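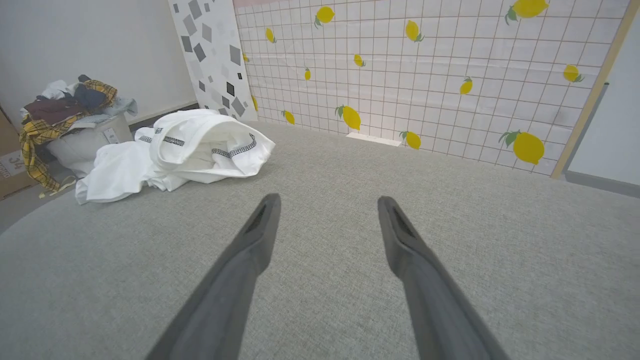

**Progress report, laundry and shop-floor chores, September 2021**
To: Ayana Berhe, Konstantinidis
From: Evanthia Katsaros, Brerville

You asked whether machines can do this work yet. My short answer is still no, and I'd rather you heard it from me before the November review than from the Rillar sales sheet.

## Picking up

We have logged 339 tries at lifting a garment off the carpet. Prodromos counts a try as good only if one garment comes up and stays up as far as the table. By that rule, about 38 percent passed. The supplier's rule counts any cloth touched and lifted, which flatters everybody.

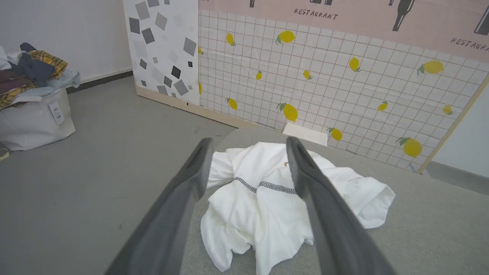
Choosing where to pinch is the hard part. A towel has corners, and you can teach a machine to look for corners. Clothes on the floor don't offer much. With a white top in a heap, the patterned trim across the middle gives the software something to aim at, and I suspect our scores on plain garments will be worse. Periklis disagrees – he thinks the trim confuses it – and we haven't run enough plain ones to settle the matter.

Pulling a single item from a full hamper is not in these numbers. I don't want it promised to Pester yet.

## Folding

Two arms are better than one for T-shirts, but slower than I was led to expect. Fotini timed herself against the best run we have. The machine took 4 minutes on one shirt, and she refolded it afterward. 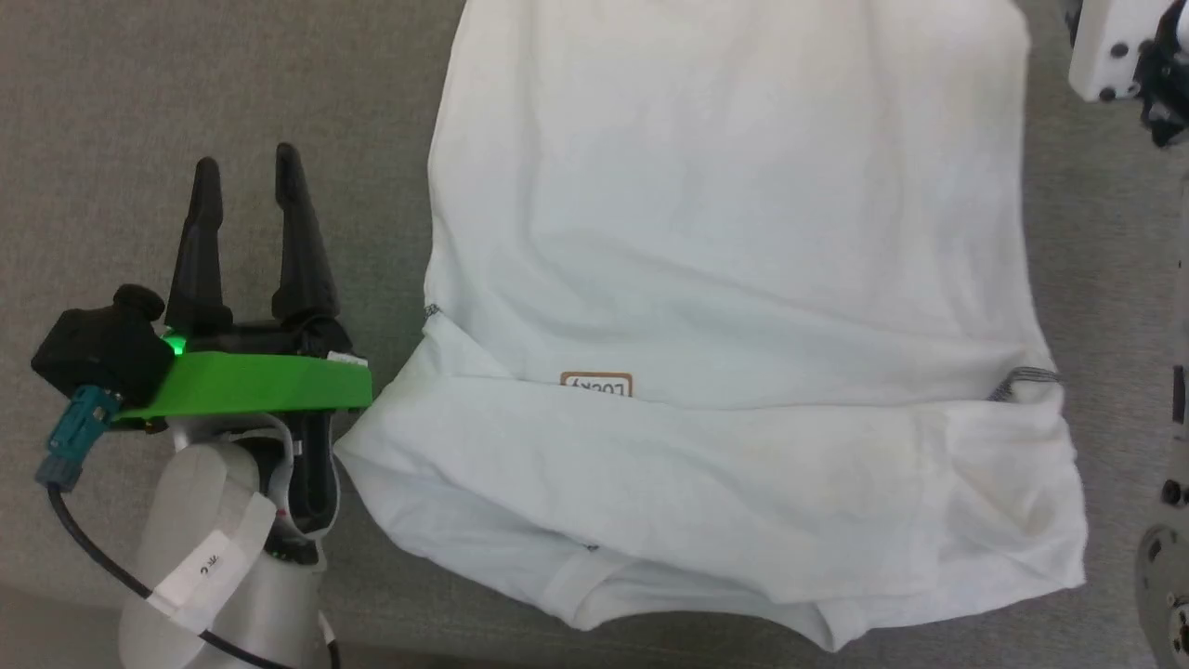 She would not have put it on a store shelf. Smoothing is still the weak step: the software treats a shirt as flat well before a person would, and every wrinkle left at that point ends up inside the fold.

## Money and next steps

Spending is on plan. I am asking for 2 more months on picking up and no new money for folding until the smoothing step improves. Periklis will send the full log separately.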